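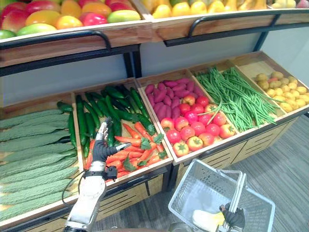 Jui-lin Hsueh

4. Loading a new release into the Salwood player

This section covers adding an album or single to a Salwood band page, with its tracks, artwork and press quotes. It applies to label and artist accounts. Venue accounts cannot upload audio.

Before you start, have the following ready:
- Audio as WAV or FLAC, one file per track
- Square cover art
- The release date and the name of the label

1. Sign in and open Releases > New.

2. Choose Album, EP or Single. The type cannot be changed once the page is live.

3. Enter the artist name exactly as it appears on earlier releases. A stray "The" creates a second artist page, and merging the two has to be done by support.

4. Drag the audio files into the upload box. A release can hold up to 20 tracks.

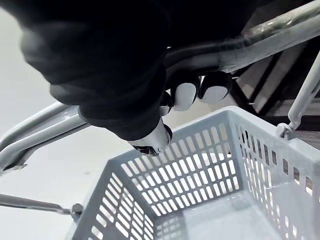 Track order follows the file names until you change it by hand. To move a track, drag it by the gray bar at the left of its row. The bar is narrow, and on a touch screen you need to close on it the way those black fingers close on the gray metal handle, squarely, before you start to pull. Release the track when the blue line shows between two rows. Numbering updates on its own.

Note: Hidden tracks keep their number. If track 6 is hidden, the public page goes from 5 to 7.

5. Add the press quotes. Each quote has a text field and a source field. Leave out the quotation marks - the page template adds them. Quotes over 341 characters are shortened on phones.

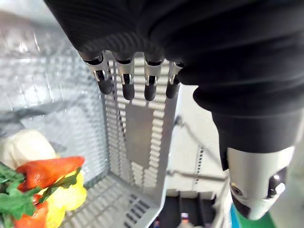
6. Set the release date and time. The time is local to the account, not to the listener. For a midnight release in several regions, turn on Rolling Release and check the list of regions.

7. Click Preview. Play the first few seconds of every track and check that the titles match.

Caution: Do not replace an audio file after the release is live. The play count for that track goes back to zero and cannot be restored. On the Romdale test page, a count of 1,383 was lost this way.

8. Click Publish. The page can take 20 minutes to show up in search.

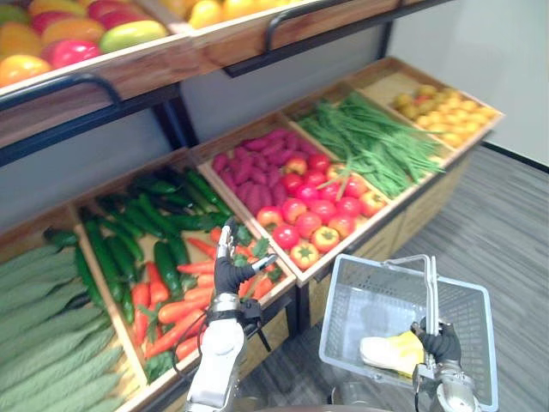 4.1 If the upload stops

Check the file name first. Slashes and colons are rejected without a message. Rename the file, remove the failed row and add it again.

If the bar stays at the same point with a valid name, sign out, sign in and open Releases > Drafts. Finished tracks are kept in the draft and need not be sent again.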